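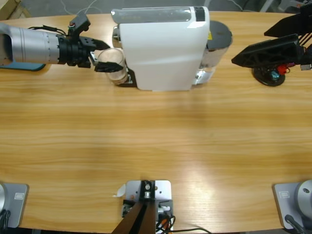
**Figure 1.** The two-arm bench during the coffee task, with a clear cup held in the left gripper beside the capsule machine.

## 4. Teaching the coffee task

I'd better own up first: we picked coffee because I drink far too much of it. Still, it's a lovely task for a paper on demonstrations. It has a see-through cup, a shiny white machine, a small target to hit and a wait in the middle, and every one of those gave us trouble at some point (the wait most of all, which I'll get to).

We taught the arms in two ways. In the first, which I'll call *hand guiding*, a person takes hold of the arm and walks it through the job. In the second, *remote driving*, the same person sits at the Nindine desk, moves a pair of small leader arms and lets the big ones copy. Each teacher got 20 practice runs per method before anything counted. Bello Ezeani and Chinyere Eze did most of the teaching, and I filled in when either of them had had enough.

### 4.1 What the teachers did differently

Hand guiding felt easier straight away. You feel the weight of the arm, you feel the cup touch the tray, and you stop pushing. The bother is that your own elbows get into the overhead view, and our early policies plainly took an interest in Bello's sleeves! We masked the sleeves out, then gave up and kept hand guiding for the wrist views only.

Remote driving was slower to learn and much tidier once learnt. With no bodies near the table, all the views could go into training. What you lose is touch, so the teachers leaned heavily on the wrist pictures when lining up the fingers with the glass, and clear glass on a glossy wooden top is about as unhelpful a thing to look at as you could choose.

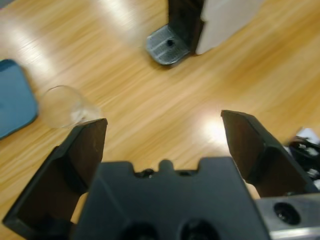
Chinyere's habit was to come in high, open the fingers as far as they'd go, and only then drop down towards the rim. Bello came in low and from the side. Both work fine for a person, but mix the two in one training set and the policy tends to split the difference, arriving at a height neither of them would have picked. After a long argument over lunch we asked everybody to come in high. I was on the losing side of that argument, for the record, and the numbers say I deserved to be.

In the end we kept 187 full demonstrations from the Nindine desk, cut into 3,409 short segments for training. Shahzad Afridi wrote the cutting tool and checked the joins by eye.

### 4.2 The waiting problem

Pouring is the part where a good teacher does nothing at all. The gripper hangs back with its fingers open while the machine fills the glass, and the arm shouldn't move until the stream has stopped. A policy that only copies movement finds this very hard, as one still moment looks much like the next. Ours would set off early, or else never set off.

We tried 3 fixes:

1. Trimming the still stretch down to a second or so. Quick to do, and it made the early starts worse.
2. Adding a clock signal to the input. Better, until we changed the cup size and the clock was wrong again.
3. Having the teacher press a foot pedal when they judged the pour was over, and training the policy to predict that press from the wrist view.
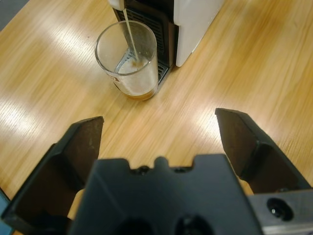 ### 4.3 Why we kept the pedal

The pedal won easily. It costs the teacher next to nothing and it labels the very thing we care about, which is what a person looking at the glass thinks is going on. The stream, the foam and the level are all there in the wrist view, glare permitting. We first moved the lamps to cut down the glare, then moved them back again, having decided that a kitchen wouldn't be so kind.

One snag remains. Teachers don't agree on when a pour has finished: I press at the last proper trickle, and Chinyere waits for the drips. We left both in. The policy settled nearer to Chinyere, and the tray has been cleaner for it.
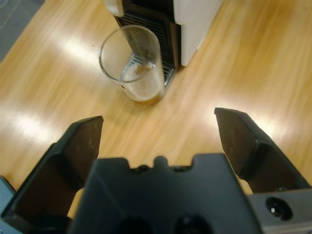

*Section 4 written by Fatima Olatunji, with bench notes from Junhao Shi (Ivdale)*

### 4.4 Picking up again after the pour

Going back for a part-filled glass is a different job from handling an empty one, and we taught it separately. The teachers slowed right down here without being asked. We kept their speeds as they were, pauses and all, and didn't smooth anything. Junhao's notes from February have a whole page on finger force, which we've moved to the appendix along with the pedal wiring.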